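Hanging Shared Keys on Adhesive Wall Hooks
Nindier Residence Office, Resident Handbook

Shared keys are kept on clear adhesive hooks on the green panel. Residents setting up a key point on their own floor should follow the steps below.

1. Select a smooth, flat surface. Wipe it clean and allow it to dry for 20 minutes.

2. Attach a ring to every key. Keys that look alike should carry a fob or small figure on the same ring.

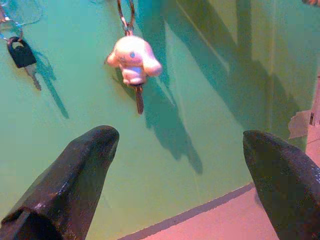
Can two keys share one hook?
Each hook should hold one ring only. A second set requires its own hook, placed at least 5 inches away.

3. Mark the hook positions in pencil. Peel the backing, press each pad firmly for 20 seconds, and leave the hooks empty overnight.

4. Hang the keys in the order shown on the floor list. A row need not be perfectly level, provided that every key hangs free of its neighbor.

5. When taking a key, lift the ring up and away from the hook. Do not pull downward on the blade or the fob.
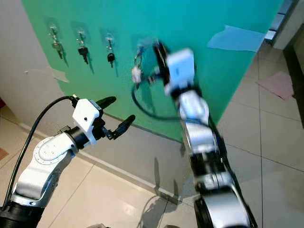

Replacing a Loose Hook

Remove the keys first, then stretch the adhesive strip slowly along the wall. Do not reuse old strips. New hooks may be requested from Sharada Marar at the residence office before 4 p.m.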